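Search this site... Go

Let Us Sing Badly

By Ngaio Bright

The trouble started with a hymn number. It was 711, which I have been singing since before I could read it, and when the band struck up I opened my mouth along with everyone else in the building and heard nothing. I don't mean it was quiet. It was extremely loud. I mean that I could not hear myself, or the man to my left, or the family behind us whose youngest usually sings the last line of each verse half a beat late and with real conviction. I could hear two people with microphones and a Shimada keyboard. I stood there moving my lips like a goldfish and after the second verse I stopped, and I looked around, and a good part of the congregation at Loltow had stopped as well.

We had just bought new speakers. They cost $1,688, a figure I know because it was in the bulletin in bold type, and they are very good speakers. I gave toward them. I suppose I have to take some responsibility.

What I want to argue is simple and will annoy several people I'm fond of. The singing in a church belongs to the people in the seats. When it gets so polished that the people in the seats can't take part, or don't dare, it has become a concert with a collection plate. I would sooner have it rough.

The case for good music

I know the case for the other side, having made it myself for years. Visitors judge a church by its sound. Young families like a band. The organ at Loltow has one stop that wheezes and another that sticks, and for a long time our music was led by whoever had turned up and was willing to wave an arm. There were mornings when we sang three different tunes to the same words and met up at the Amen. People did leave over it. At least one couple went over to Cakley, where they have a drummer behind a clear plastic screen, like a salad bar.

I've been to Cakley. I went in July, when we had no service of our own because of the floor, and the music was wonderful. Everyone on the platform could sing. The words came up on a screen in letters I could have read from the parking lot. The key was chosen to suit the young man at the front, who has a voice like a nicely brought up trumpet, and it sat just above where any woman of my age can go and far above where any man can. So we listened. We swayed some. At the end of one song people clapped, and the young man looked pleased and said thank you, and I clapped too, because it would have been rude to sit on my hands.

Driving home I tried to remember what we'd sung and couldn't come up with a line. I could remember his shoes.

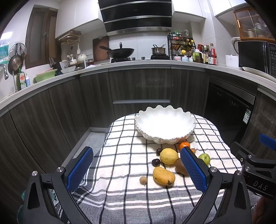
Nearly every church musician I've met wants the people to sing, and will tell you so with feeling. They ask us to lift up our voices. They turn around and hold out their arms. And there we all are, within easy reach and doing nothing about it, like fruit left out on a kitchen table: the lemon and the mango lying on the checkered cloth, and right behind them a big white bowl with a scalloped rim and nothing in it. It's a handsome bowl. I'd be shy of it too. A plain mixing bowl with a chip in it would have been full by now, and I think a plain tune in a sensible key works on people in much the same way. You can put yourself in without feeling you've lowered the standard of the house.

What we lose when we're good

I grew up next to a woman in the third pew who sang alto. She never told me she was singing alto and I had no idea there was such a thing. I only knew that when I stood beside her there was a second tune going on underneath the first, and that if I leaned in her direction I could get hold of it. By twelve I could follow it. By fourteen I could find one for myself in a hymn I hadn't met before. I never had a lesson. All my musical education came in through my left ear from somebody who smelled of peppermint.

I don't see how that happens with the speakers on. A child at Loltow now can stand beside the finest alto in the county and never find out. The sound arrives from the front, complete, with nothing left to do to it. You may add to it if you like, but it won't notice.

There's the matter of the words, too. Most of what I believe, on a bad day, is held in place by rhyme. I could not give you a sound account of grace in my own sentences but I can give you four verses of somebody else's, and at two in the morning in a hospital corridor that's what came. My uncle, who had by then mislaid the names of all his children, could still be started on a hymn like an old mower. You pulled the cord a couple of times and off he went, bass line and all. He had put it there himself, out loud, over seventy years of Sunday school and evening services. You can't store up what you've only overheard.

I'm told by people younger than I am that listening is a form of worship as well. I believe it. I've been moved to tears by a choir I had no part in. But we have a great deal of listening in our lives already. I listen to the car, the grocery store, the dentist's ceiling. There are very few places left where a grown person with no talent is invited to sing in front of others, in daylight, sober, and I'd like to keep the one I've got.

About the screen

While I'm being disagreeable, I'll say a word about Grurer, which is the program that puts our words on the wall. It's clever. It never loses its place, though the person running it can. It also gives you the words and no notes at all, so if you don't know the tune you have to wait and see where everybody else goes. With a hymnbook you can at least see whether the dots are going up or down. I don't read music well, but I can read a hill.

The answer I get is that nobody under forty can read music anyway. Well, no. We took the dots away.

And a book can be shared. You hold one side and a stranger holds the other, and you find out whether the stranger is going to sing, and they find out about you. I've had whole friendships begin with someone's thumb on the wrong verse.
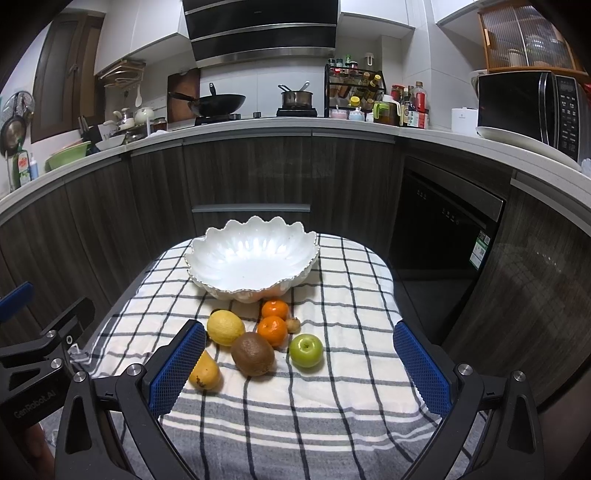 What I'd do about it

I was asked this after I had gone on too long at a lunch, by a person who I believe expected me to have nothing. I had something. It isn't much and it costs no money, which may be what counts against it.

First, turn it down. The band should be quiet enough that I can hear the person next to me, and if the band can't hear itself at that level the band may come closer together. I've no wish to get rid of them. They practice on a weeknight, they're generous with their time and two of them are related to me.

Second, bring the key down until a tired man with a head cold can reach the top note. The trumpet-voiced young will complain that it sits in their boots. They'll be tired men with head colds themselves before long.

Third, sing one hymn in every service with nothing underneath it. No keyboard, no guitar, no organ either, since the organ can bully as well as anything with a plug. Somebody gives the first note and we go. It'll be dreadful for a month. It'll sag. We did it by accident last winter when the power went out halfway through the offering, and the opening line was a thing I'd rather not dwell on, but by verse three there was a bass part coming from the back corner that I hadn't heard in nine years. I had assumed he'd moved away. He had been there all along, he told me afterward, under the speakers.

Fourth, and I know how this sounds, sing the same things more often. We learn a new song, we do it twice, we drop it for a newer one. I couldn't tell you which of this spring's songs is which. A hymn needs to be sung until you're sick of it and then for some years after that. The useful part of 711 only got through to me when I was past fifty, and I'd been thoroughly bored by it for most of the time between.

A word to those who don't sing

There are people who truly would rather not, and I don't want to chase them around the sanctuary. My husband is one. He was told by a teacher at the age of eight to stand at the end of the row and mouth the words, and he has been standing at the end of the row ever since. He says he likes to hear it. That's a perfectly good way to be in church and I've stopped elbowing him.

But I notice that when the lights were out he was humming. It was on one note, and it wasn't one of the notes in use. I have not mentioned it to him, and I would be grateful if anyone who reads this and knows him would do the same.

The music team meets again after the next potluck, and I've asked to be put on the agenda. I am down for four minutes, between the microphone batteries and the question of who keeps moving the piano.

Contact the editor | © Loltow Parish Pages, all rights reserved | Back to top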